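Re: [allotments] Shed rota and the hosepipe question
From: Aslak Grønli
Date: 2018-01-03

On the hosepipe, Magnusson wrote:

> I still say 4 people sharing one tap is plenty. If we let the
> Fellis end have its own hose they will want a second water butt
> next, and then where are we? Also, who has the shed key? It was
> on the nail in November.

Where we are, I think, is in January, with the water turned off at the main and nothing to squirt. I am happy to argue about it until spring but would like it noted that I own 81 feet of hose and have been allowed to use very little of it.

The key is with me. It went home in my coat and has since been through the wash. It still turns if you lift the door a bit and speak kindly to it.

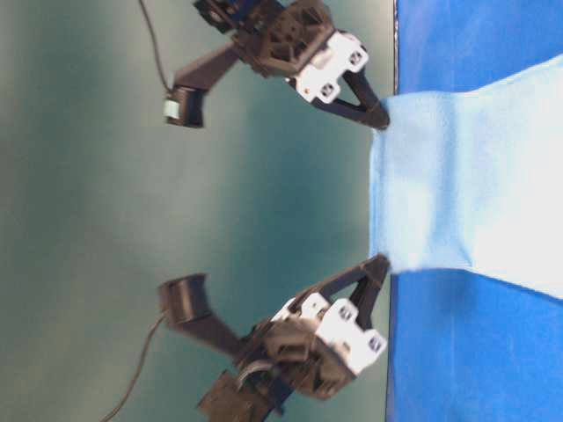 Lorken Lane Growers, Plots and Paths Group

On to the seed order. Diltis will knock the postage off if we spend 100 pounds between us, and so far we have managed four packets of leeks and a long email about parsnips. Please send me your lists. If you put "the usual", I shall order you what I usually have, and you will be eating a great deal of kale.

The path by the compost bays is still a bog. Magnusson's pallet has sunk. I put another on top of it and we now have a sort of geology.

Can whoever borrowed the good fork bring it back? The bad fork has lost another prong and is getting on for a spear.

Aslak
(plot by the gate, the one with the bath)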